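Stolta 16-Inch Cast Iron Paella Pan

I bought my first Stolta in March, a week after getting back from my cousin's wedding, where they fed everybody out of a pan the size of a card table. I had been making rice in a skillet for years and telling people it was fine. It was mostly fine! But you never get that dark, sticky bottom layer in a deep skillet, and that's the bit my family fights over.

So now I sell them. The pan is 16 inches across, shallow, with two loop handles, and it goes over two burners or straight on the grill. It's heavy – get someone to help you carry it to the table when it's full. 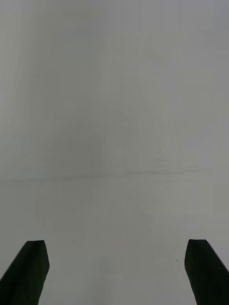 Spyros Triantafyllou

It comes with a light coat of oil already baked on. I'd give it another one at home anyway. Wipe on a thin layer, put it in a hot oven for an hour, let it cool in there and do the whole thing 3 times if you have the patience (I did it twice). No dishwasher, please.

For rice, I use short grain and I leave it alone once the broth goes in. Mussels and shrimp go on top near the end. My friend Thanasis Christodoulou puts orzo and octopus in his, and I've stopped arguing with him about it.

I ship from the shop in Lonham on Mondays and Thursdays. The lid is made by Wurkeo and sold separately – it fits, but a bit loosely. If you want both, put them in the same order and I'll pack them in one box.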